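Section 4. Returning Desktop Accessories in the Original Carton

Nepia Workstation Kit: Set-up and Return Guide
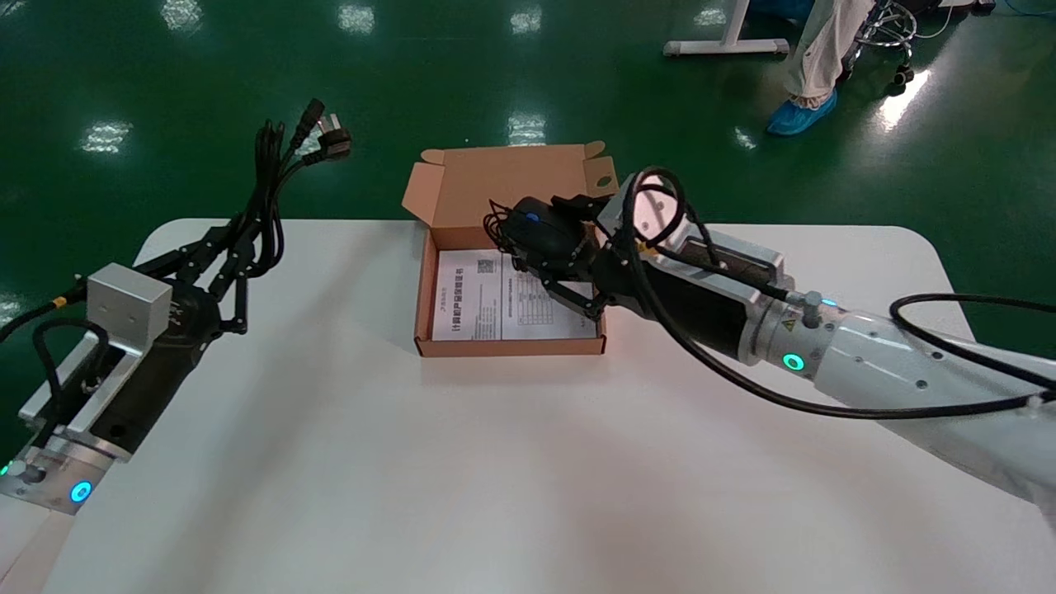
May the mouse and the power cables be returned in one carton?
Both items may share a carton, provided that each cable is coiled and secured on its own and the printed sheet supplied with the kit is included. Monitors and docking units must be returned separately under Section 5.

4.1 Before You Begin

Clear a flat surface large enough to hold the open carton and the items to be packed. A table at standing height is preferred. Disconnect all power cables at the wall outlet first and at the equipment second. Unplug the mouse from the computer.

Caution: Do not pull on a cable to release it. Hold the plug body and draw it straight out.

Note: Item numbers for all accessories are listed in Appendix C. The standard accessory carton is item 747. If the original carton has been discarded, request a replacement from the Veltent supply desk before packing.

4.2 Packing Procedure

1. Open the carton and fold the lid fully back. Remove any loose filler, staples, or tape.

2. Lay the printed instruction sheet flat on the bottom of the carton. Do not fold the sheet. Sheets are issued in several languages, and any language version is accepted on return.

3. Inspect each power cable along its full length. Set aside any cable with cracked insulation, a bent prong, or a loose connector. Damaged cables are handled under Section 6.

4. Gather each power cable into even loops the length of your hand. Leave the plug and the connector free at the same end of the bundle. Fasten the loops with a reusable tie.

5. Place the bundled power cables along one side of the carton. Turn the plug prongs toward the carton wall and away from the mouse.

6. Untangle the mouse cable before coiling it. Coil it loosely and fasten it with a second tie. Do not wrap the cable around the body of the mouse.

7. Place the mouse beside the power cables with its buttons facing up.

8. Fill any remaining space with clean paper. The contents should not shift when the carton is tilted.

9. Fold in the side flaps, close the lid, and seal the front edge with one strip of tape.

Caution: Do not cover the punched hole in the side flap with tape or a label. Receiving staff use it to attach the routing tag.

Note: A wireless mouse must be switched off and its batteries removed. Batteries are not accepted in the accessory carton.

4.3 Labeling and Drop-off

1. Complete Form 42 and write the asset number of the workstation in the upper box.

2. Attach the form to the lid. Do not place it inside the carton.

3. Deliver the carton to the Gutgate receiving counter. Cartons received by 3 p.m. on Friday are entered in the same week's inventory.

Questions concerning this section should be directed to Brendan Ní Chonaill, Equipment Records.

Comments (3)

Rommel Navarro
Step 4 could mention the short cables. Ours won't make loops that size, so we fold them in half and tie them twice. The counter took them fine.

Ashton McPhee
Is the Clirka mouse pad supposed to go back too? It isn't in Appendix C that I can find.

Brodie Paewai
Ashton, we kept ours. Warrick Hoani at the counter told me pads are not tracked.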